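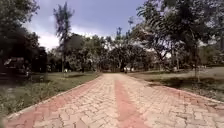

Path edge segmentation set, banded pavers.

Liketti Outdoor Navigation Forum > Methods and Results

quansah_lab
We submit for comment the path-following result obtained with the Brasard edge model. The model was trained on 1000 labelled stills and evaluated on 49 held-out path segments. It returned a usable centreline on all but four. The red border bands and central stripe were treated as one class with the cream pavers.

lolton_nav
Thank you for the report. Merging the bands with the field pavers appears to us a questionable decision. A continuous central stripe is a strong heading cue, and the merged class discards it.

quansah_lab
The concern is noted. The stripe was excluded by design, as a model that relies on colour will perform poorly on faded surfaces.
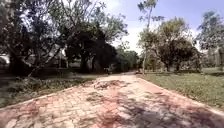 Failure cases

quansah_lab
The attached still belongs to the group under review. A patch of brown debris lies near the middle of the path, and dappled shade covers the lower right. The model labelled the debris as verge and moved the centreline to the left.

kerbside_49
Was the pale edging on both sides given any weight? I would have expected it to hold the estimate in place.

quansah_lab
It was given no separate weight. A revised run is scheduled for Friday.

lolton_nav
We maintain our objection. Edging weight addresses the symptom, and the class definitions should be revisited first. Our group would be willing to relabel about nine segments for comparison.

quansah_lab
The offer is accepted. Label files will be posted to this thread in October.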